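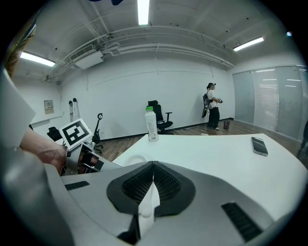
Mar 5, 2026 | By Thirumalai Rao
Filed under: Workspace Checks

Shared table check, Sanda office

Tabletop: OK. Love how much room the big curve gives!
Bottle: cap on, label on. Keep it away from phones, please.
Phone: move in from the far edge.
Chair: mesh good, headrest and armrests on. Great chair!
Cable on floor: FIX. Tape it down or run it along the wall by the chair.
Floor: no lifted boards, so much better than January.

Next check in 3 weeks.

Comments

Samran Nuchit: I have tape, will do the cable tonight.

Jasper Van Leeuwen: Can we get 4 more of those chairs?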